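Do you need a desk organizer for hats?

Every fall the same tip goes around: buy a wire file sorter, put it by the door and stand your winter hats in it. I tried it through September and I have doubts.

A file sorter is made for paper. Paper is stiff. A knit beanie is not, and it slumps between the wires or slides out the front as soon as you pull out its neighbor. Fold it in thirds first and it will stay put, but then you are folding hats, and I know how long that lasts in my house. 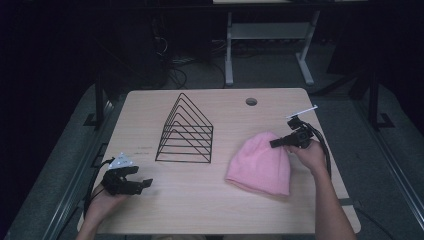 If you still want to try, use a rack you already own. Run a finger along every rod before any knitwear goes near it, and file down or tape over anything that catches. One rough weld will pull a thread. Put the heaviest hats at the back where the wires are tallest. Gloves don't work at all. They fall flat and end up underneath.

Benedikt Nolte wrote in to say he has kept scarves this way for 90 days with no trouble. Good for him. He rolls them, and he lives alone.

The second half of the tip is to oil the table under the rack so the wire won't scratch it. I don't buy that either. Oil won't stop metal from scratching, and on a sealed top it just sits there and gets sticky.
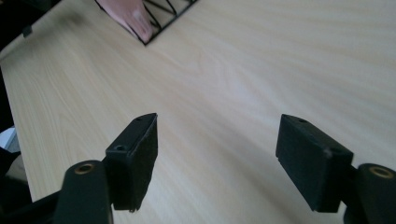 Four felt dots under the corners of the base do more. Wipe the surface with a barely damp cloth, dry it, and lift the rack when you move it. Check the felt now and then for grit, which scratches worse than bare wire.

My own hats went back in a shoebox on the closet shelf. The sorter has the electric bills in it again.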